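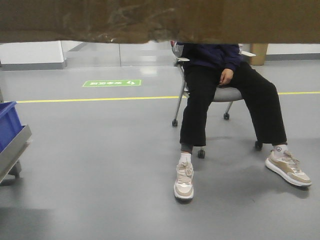

Ticket 404 - Carton line, station 2 - Vision stops and seated operator
Site: Istley packing
Raised by: Pichit Petchrat, shift lead
Status: Reopened
Reading time: 2 minutes

Summary
Cell stops with "carton obscures work area" whenever a big carton sits on the bench under the camera. The operator has to clear it by hand each time. The job was sold to us as hands-off.

Log

2026-04-01, P. Petchrat
Third ticket for the same fault. The last two were closed as "operator behaviour". I'd like to know which behaviour. The carton goes where the work instruction says it goes. If the carton blocks the view then the camera or the instruction is wrong, and neither of those belongs to the person in the chair.

Reply, Drustero support
Please confirm firmware is current and lens is clean. Please also confirm the operator is standing clear during the cycle.

P. Petchrat
Firmware current. Lens wiped before start and at smoko. The operator isn't standing, she's on the wheeled chair, as agreed when Verstraete did the layout. The old job was on your feet all shift, and the chair is the one change people on the floor have thanked anyone for. I won't be asking for it back to fix a camera.

Reply, Drustero support
Taped surfaces can produce glare. Suggest matte tape. Suggest raising the detection threshold from 2 to 5.

P. Petchrat
Raised to 5. Stops went away for the first 100 cartons, then a flap got folded the wrong way and the cell carried on as if all was well. So now it doesn't stop when it should. Put back to 2. Purchasing say clear tape is what we have until October.

Could someone also explain the labour figure in the Dikolbridge report? It has this station at no operator time. She resets it, squares the carton, presses down the tape it missed and waits for it. That's a full shift of someone's time, and it used to be a packing job she could do at her own pace. Now she goes at the cell's pace and gets the blame for the stops. I was told she'd be "freed up for higher value tasks" and I'm still waiting to hear what they are.

Reply, Drustero support
Labour figures are outside the scope of this ticket. We can offer a remote session to re-teach the work area.

P. Petchrat
Fine, book it, but with a real carton on the bench and the person who runs the station on the call. Last time it was re-taught with nothing on the bench and passed every check.

Not agreeing to closure until it has run a full shift at threshold 2.

Next action: Drustero to propose a time.

This site uses cookies to keep you signed in. Accept / Manage settings
Contact the service desk | © 2026 Drustero | Back to top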